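The drawer under the sink

My sister-in-law Ankica has a drawer under her kitchen sink which contains everything that does not belong in another drawer. There are rubber bands in it, a key to a bicycle that was stolen long ago, birthday candles, the lids of jars, batteries of unknown health. Twice a year she empties it on the table and puts most of it back. Last February I helped her with this, on a Sunday, and it took us the whole morning, and I began to think about robots.

I should say that I worked in a factory for most of my life. At Grikby we made hinges and small fittings for furniture, and the first automatic arm came to my hall when I was still a young man. I have nothing against these machines. The arm took a hinge from a tray, turned it and put it in a press, and it did this 800 times in a shift without one complaint about its back. My colleague Costel Krasniqi, who had done the same movement before by hand, was moved to packing and was glad of it. So when people tell me that robots cannot do real work, I know it is not correct. They have done real work beside me for many years.

But I remember also the tray. The tray was made by a toolmaker in Sondton and every hinge lay in its own nest, always with the same side up. If one hinge lay wrong, the arm closed on it badly and the line stopped, and a man had to walk over and put it right with two fingers. We used to say that the robot was employed by the tray. All the intelligence of the work had been put in that piece of plastic before the arm arrived.

A home has no such tray. This is my whole argument, if a reader wants to stop here and make coffee.

I read very often now that the household robot is nearly ready. There are films in which a machine folds a shirt or loads plates in a dishwasher, and some of the films are impressive. My nephew Damir sends them to me, because he is hopeful and believes that I am not. He is wrong about me. I would buy such a machine tomorrow if it could clean a bathroom, and I would give it a name. What I dispute is the word "nearly". I watched one of the films with a clock beside me, and the machine needed 37 seconds to pick up one sock. The sock was on an empty floor. In the house where I grew up there was never an empty floor.

The difficulty is hard to see for us because we are so good at it. When Ankica picks a bottle cap from her drawer, she does not think about where the edge is or which way up it lies. Her fingers arrive a bit wrong and correct themselves on the way. If the cap slides, she has already caught it before she has noticed that it slid. At the same time she is talking about her neighbour. Her other hand is holding the drawer, which sticks.

A machine must be taught each of these things, and it was long believed that we could write them down as rules. Marin Omerović, who taught evening courses in control systems when I was trying to improve myself, once gave us the homework to write the complete instructions for putting a lid on a jar. The best of us handed in 16 pages. He read them carefully, took a jar from his bag, followed our pages exactly, and did not succeed in closing it. I have forgotten most of the course but not this jar.

Today the method is different. One does not write the rules. One lets people do the chore many times with a tool shaped like the hand of the robot, records what the tool did and what it saw, and hopes that the machine will find the rule by itself. I think this is the first really sensible idea in my lifetime about chores. It accepts that the knowledge is in the hand and that the owner of the hand cannot explain it. 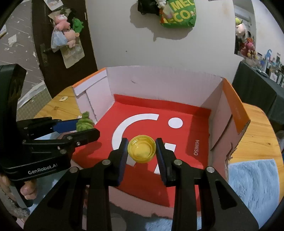

It also changes what counts as a good lesson. In my factory a clean tray was a good tray. For learning, I suppose that an ordinary room is better, with bags hanging on the wall and bottles on the side table, because in such a room the machine will have to work later. A small plastic cap held at its rim, over an open box with torn edges, is not a grand task. A child of two can do it. Still, I would trust a company more if it showed me a thousand dull things of this kind than one beautiful shirt.

My old friend Martti Keskinen does not agree with me. He ran a small shop which repaired Atanasov sewing machines, and he says that a person doing the work with a gripper is still a person doing the work. The eyes and the patience are borrowed from the human, he says, and the robot has so far contributed only the fingers. I find this a strong objection. When a person holds the tool and the object slips, the person decides what to do next, and perhaps this decision is the true chore and the gripping is only its last part. A recording shows which way the hand went. I am not sure that it shows why the hand hesitated before.

On the shop floor I expect the change to come earlier. Wumer, the firm which bought our factory, has still a bench where mixed returns are sorted by hand, screws and caps and brackets thrown together in one carton. This bench is the closest thing in industry to Ankica's drawer. If a machine can empty that carton at a decent speed, with one worker looking after several cartons, it will pay for itself even if it drops something now and then. A factory can forgive a dropped bracket. At home the dropped thing is a glass, and there is a barefoot child.

For this reason I tell Damir that he should watch the sorting benches and leave the films of shirts alone. When the returns bench at Wumer is run by a machine through a whole winter, with the usual dirt and the usual mistakes of the suppliers, I will admit that the kitchen comes next. Until then Ankica and I have an appointment with the drawer in the summer, and she has already put three more lids in it.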